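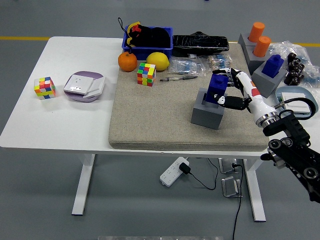
Home page | About the group | Meetings | Documents | Contact

Meetings > Radiotherapy Users Group > Minutes, December

Print this page | E-mail this page

Minutes of the Radiotherapy Users Group

The meeting was opened at 2:00 p.m. by the chair, Felista Kariuki. Present were the physics, dosimetry and treatment staff of the Hurura and Brisska sites. Aravena sent apologies and gave written comments on item 3.

1. Minutes of the previous meeting
Accepted with one correction. In item 4, "daily check" must be read as "weekly check".

2. Change of planning software
Hurura has now moved all new patients to the Estov planning system. Old plans remain readable in the former system, but they can not be edited there. Brisska asked if a plan started in the old system can be finished in the new one. The answer is no, the plan must be made again from the original scan. The group agreed that patients already under treatment stay with their existing plan, unless the doctor asks for a new one.

3. Names of structures
The sites still use different names for the same organs, and this makes trouble when a patient is transferred. Aravena wrote that they prefer the short names. Brisska prefers the long names, as the short ones look too similar on the printed sheet. After a long discussion it was decided to use the long names in all sites. Hurura will send the list.

4. Dose rate
Physics at Brisska compared the plans for breast treatment at 300 and at 600 monitor units per minute. The calculated dose was the same within the limits of the group. The staff asked to keep 300 for patients who hold their breath, until the training is complete. Agreed.

5. Storage of scans
The shared disk at Hurura has 200 GB free. Test scans without a patient must be deleted by the person who made them. Felista Kariuki will remind the staff by e-mail.

6. Other business
Brisska reported that the door light of room 2 was repaired. The request for a second printer is postponed to the next meeting.

Actions
Hurura: send list of long names to all sites.
Brisska: prepare the breath hold training.
F. Kariuki: e-mail about test scans.

The meeting was closed at 3:20 p.m.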